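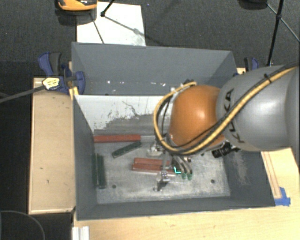

Can the Truler kit pick bars that have been tipped into a bin in any order, or do they have to be laid out first?

Bars can be tipped in as they come. The kit is sold for unsorted bins, and the only thing the supplier asks is that no bar stands higher than the rim.

Truler bin-picking kit: review meeting
Lemaire, Priltmont works, meeting room over the stores
September, 2.00 pm

Present: Armelle Courtois (production, chair), Bastien Royer (maintenance, minutes), one representative each from purchasing, quality and the saw shop. Mosar joined by phone for items 3 and 4.
Apologies: stores.

1. Minutes of the last meeting

Agreed, with one correction. Under "Fingers", the minutes said that spare fingertips were included in the price. They are included in the trial only. Bastien to correct the file copy.

2. Report on the trial

Bastien reported. The saw shop asked for a run of 1000 picks with cut bars of mixed length and this was finished before the meeting. The kit failed to bring out a bar on 40 of them. In most of those cases it tried again by itself and got the bar on the second attempt. On 5 occasions it stopped and asked for an operator.

All five stops came when the bin was nearly empty and a bar was lying hard against a wall. The fingers need room on both sides of the bar and there was none. The saw shop representative said this is the same place a person has trouble with gloves on, and that an operator would tip the bin. The kit has no way of doing that. Mosar sells a bin with sloping sides which is supposed to help, but we have not tried it.

Bars lying across one another gave less trouble than expected. The software takes whichever bar it judges to be free and leaves the rest until later. Armelle asked whether it ever lifts two at once. It did so during setting up, before the grip width was changed. None were recorded in the run itself.

Quality had checked a sample of the picked bars for marks. There were light rubs on the painted ones, no worse than those from hand loading, and nothing on the bare ones. Quality would like the check repeated with new fingertips and again with worn ones — the tips used in the run were somewhere in between and it is hard to say what that shows.

3. Points put to Mosar

Changing over to a new bar. The brochure says this can be done by an operator. Bastien said he could do it after a morning with the manual, but that the third screen (grip points) is not clear and two of the settings are named differently in the manual and on the screen. Mosar accepted this and said a new manual is being written. No date given. Armelle asked for one in writing.

Lighting. Bare metal in the bin throws back glare in the afternoon, when the sun comes in over the roller door, and the camera loses the ends of the bars. Mosar suggested a hood. Purchasing asked who pays for it. Mosar will come back on this. Until then the blind stays down during runs.

Cables. Bastien is not happy with a loose loop of cable near the wrist on any cell that will run two shifts. He would want a proper guide for it in the final installation, priced as part of the kit. Mosar said one is available for most arms and will send the drawing.

Fixing of the bin. Clamps are good enough for a trial. For production the bin has to come out and go back many times a shift and must land in the same spot each time. Mosar offers a locating plate. The saw shop would prefer a simple pair of stops welded up in-house and asked if this would affect the warranty. Mosar said it would not, so long as the position is checked with the calibration routine after fitting. To be confirmed in writing.

Noise. Nothing to report.

4. Cost and terms

Purchasing went through the offer. The price covers the gripper, camera, software and two days on site. It does not cover the arm, the guarding or the stand. Replacement fingertips are 400 a set, which purchasing thought high for a part that wears. Mosar said the price falls if sets are ordered together and that a set should last well beyond the length of our trial. Armelle said she would want that tested before any order is placed on the strength of it.

The yearly software fee was discussed at some length. If it is not renewed, the kit goes on working but cannot be taught new bars. Purchasing wants this sentence put in the contract exactly as Mosar said it on the phone.

Mosar left the call at 3.10 pm.

5. Discussion

The saw shop is in favour. Loading from the bin is the job people there least like doing and the kit keeps up with the saw. Quality has no objection subject to the check under item 2. Purchasing thinks the kit is sound but wants a second price before going further. Bastien would sooner extend the trial than order now. The last few bars in the bin are the weak point and he wants to see the sloping bin used for a full week.

Armelle asked what happens to the two people now loading. They would move to deburring, which is short-handed. She will speak to them herself before the next meeting, and asked that it should not reach them another way first.

Decision: trial extended, no order yet.

6. Actions

Bastien Royer — borrow the sloping bin from Mosar and repeat the run. List the settings with two names and send to Mosar.
Armelle Courtois — speak to the loading team. Ask Mosar for the manual date and the warranty answer.
Purchasing — second price, and terms for fingertips ordered together.
Quality — rub check with new and worn tips.
Saw shop — sketch of the welded stops.

7. Any other business

The key to the trial cell is to be hung back on its hook at the end of the shift. It went home in a coat pocket twice last month.

Next meeting when the second run is complete. Closed 3.45 pm.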